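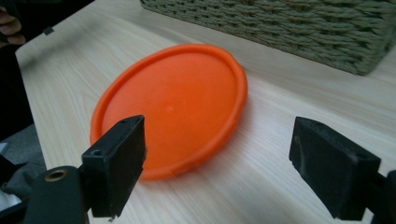 Workshop Tips: Teaching Flat Parts by Hand

Flat, thin objects are the hardest things to demonstrate well. Lids, coasters, saucers and phone cases give the fingers almost nothing to close on, and small errors in approach height show up in every recording. The tips below apply to hand-held grippers first. Notes for remote control are at the end.

Setting up the table

Use one table for the whole session and do not move it between takes. Wipe it before starting. Crumbs under a lid lift one side enough to make a bad grasp look like a good one.

Clear glasses, spoons and anything with a mirror finish. Matte containers are fine. Leave at least one larger object standing behind the part, so that position tracking has some texture to hold on to. Coarse weave works well for this. Plain white bowls do not.

Light from the side, through a curtain or off a wall. A bare bulb overhead leaves a bright spot on the tabletop that travels as the gripper moves.

Approach

Start every take with the fingers fully open. Come in low, with one finger on each side of the part, and stop before contact. Hold still for one slow breath, then close.

Keep the finger tips level with each other. If one touches the table first, the part will slide toward the other and the grasp will be off center. Practice this without recording until the tips land together.

Do not tap the part to line it up. Taps get learned along with everything else. If the part is in a bad spot, stop the recording, move it with your free hand and begin again.

Grasp and lift

For a lid with a raised rim, aim to close across the widest part. Closing on a short chord will squeeze it out like a bar of soap.

Lift straight up 50 mm before moving sideways. Trinidad Bustos at Dresmont teaches this with a wood block of that height beside the work: clear the block, then travel. Remove the block once the habit is there.

Close at the same speed every time. Slow on one take and fast on the next is the most common fault in beginner recordings, ahead of dropped parts.

Varying the takes

Identical takes are of little use. Change one thing at a time:

Position of the part, within a hand's width of the last one
Rotation of the gripper
Side of the table you approach from
What stands in the background

Keep the order of steps fixed. Approach, pause, close, lift, carry, lower, open, withdraw. If you skip the pause on some takes, discard them.

Failed grasps can be kept when the recovery is clean. Open fully, back off, approach again. Mark them in the log.

Care of the fingers

Pads collect dust and lose grip. Wipe with a damp cloth every 60 takes and let them dry. Check the screws at the same time. A loose pad shifts under load and the recorded opening width will no longer match the real one.

Scuffs on the pads are harmless. Replace a pad when the gripping face is rounded or when it leaves marks on the part.

Notes for remote control

Expect delay. Make the approach at half the speed you would use by hand, and pause twice: once above the part, once beside it.

Set the height limit before the first take. On the Orkico arm it is entered in millimeters from the base plate, and it resets when the power is cut.

Mix hand and remote takes only if the camera sits in the same place on both tools. Palesa Zulu's log from the Ngubane bench lists 135 mixed takes dropped for this one reason.

Stop when your wrist is tired. Late takes drift low on the approach, and sorting them out afterward takes longer than recording fresh ones the next day.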